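Why do stars twinkle?

Go outside on a clear August night. Look up. See them flicker? The stars aren't doing that. Our air is!

Starlight travels a really long way through empty space, nice and straight. Then it hits Earth's air. Air is always moving, warm bits going up, cold bits going down. Every bit bends the light a tiny amount. So the light wiggles before it gets to your eye. Twinkle.

Stars low in the sky twinkle more. Their light has to cross more air to reach you. Sometimes they even flash red and blue.

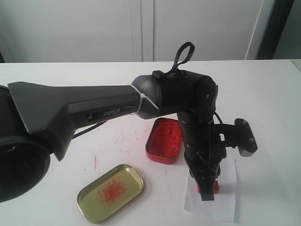 Planets are different. Mostly they shine steady. Planets are much closer to us so they look like tiny disks, and stars look like dots. Light from a disk wiggles too but the wiggles even out. Good trick for finding Jupiter!

What about from space? No air, no twinkle. Astronauts see stars that just shine.

Thats also why big telescopes get built on mountains. Less air on top of them.

Try it: pick one star up high and one down low. Watch each for 5 minutes. Wich one twinkles more? Draw both.

Nyokabi Magesa, Lollside Sky Club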